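Small drawers, big relief

If you have been following the kitchen corner of this newsletter since May, you know I have a weakness for things that live on a counter and never go home. Tea in cartons, stock cubes, bottles of sauce, the little boxes of biscuits people bring back from trips and nobody opens until winter. Well, I have found my answer, and it's a two-drawer oak cabinet!

Credit goes to Hildegard Fuchs, who has had one beside her kettle in Privholm for years and finally talked me into it over a second cup. Mine is a secondhand Seidel, picked up at the Orkstead swap for 20 dollars (I would have paid more, please don't tell them). It has two drawers, one over the other, with long dark metal handles you can catch with a couple of fingers while the other hand is holding a mug. The oak is a light honey color and the grain runs right across the top. I keep stopping to look at it.

Now for how I use it. The top drawer is for whatever gets opened every day, so tea bags, sweetener and the good spoons. The bottom one takes spare packets and anything still sealed. Narrow cartons go in lying down with the printed end toward me - I tried standing them up and the drawer wouldn't close. Bottles stay out of the drawers altogether. They get the tray, a plain pale one with rounded corners and a bit of a rim, and if something drips it drips there and I rinse it off at the end of the day.

The tray really has been the surprise. I set it in front of the cabinet as a landing spot, and now everything that comes out of a shopping bag goes on it first. Once it's full, I have to put things away before I can start cooking. Some 90 seconds, and the counter is clear again!

A few of you asked about lining the drawers. I used leftover shelf paper from Ovico, cut a little short at the back so it doesn't bunch up when the drawer slides in. Wipe the wood first and let it dry overnight. A 500 gram bag of sugar fits in the bottom drawer if you fold the top down well, and I'd stop there with anything heavy.
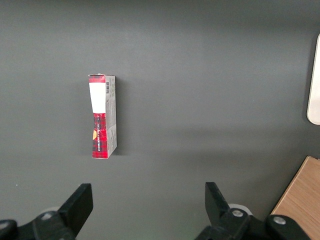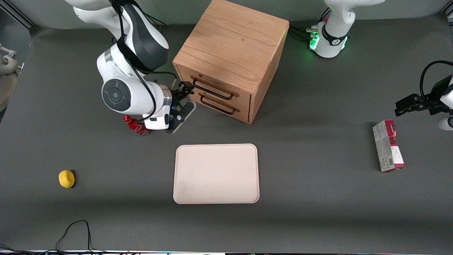 A tartan carton, and the oak cabinet with its tray.

Mareike Kröger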